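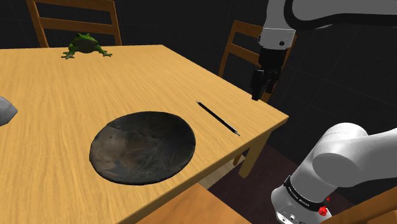
Water Use in Shared Student Kitchens

Final report, Household Resources course
Submitted Friday, April 28, 2023

1. Background

Our group wanted to know how much water goes into washing dishes by hand in the Skollach residence, where every floor shares one kitchen and there are no dishwashers. The building gets a single water bill, so residents never see what their own floor uses. We picked dishes because everyone does them, usually more than once a day.

2. Method

We put a clip-on flow meter on the kitchen tap of 2 floors, Inditgate and Zinach. Both floors have the same sink and the same type of tap. Residents filled in a short sheet next to the sink after each wash: what they washed, and whether they filled the basin or left the tap running. By the end we had 1,499 entries. Another 70 were thrown out because the method was left blank or both boxes were ticked.

For the second half of the study we hung a card over the Zinach sink asking people to scrape plates first and use the basin. Inditgate got no card.

3. Results

Running the tap used more water than filling the basin on both floors. The gap was largest for small loads - one plate and a fork, for example - where people often let the water run while they looked for the sponge. For big pans the two methods came out close, as most people emptied and refilled the basin partway through.

After the card went up, more of the Zinach entries were marked "basin." The change was strongest in the first days and then faded. Inditgate stayed much the same.

Plates with dried-on food took the longest. Several residents wrote "rice" or "egg" in the comments column without being asked to, so we added those as categories late in the project. They are not in the main table.

4. Problems

The meter on Inditgate came loose once and we lost an evening of readings. Some people also filled kettles and pots at the same tap, and the meter can't tell that apart from washing. We tried to match times against the sheets, but the clock on the meter drifted.

5. Next steps

The Đinh building has kitchens with two basins, and we would like to repeat the test there in August, when the summer residents move in. We would use a fixed meter and a sheet with fewer boxes. The budget request is for 200 dollars, mostly for the meter.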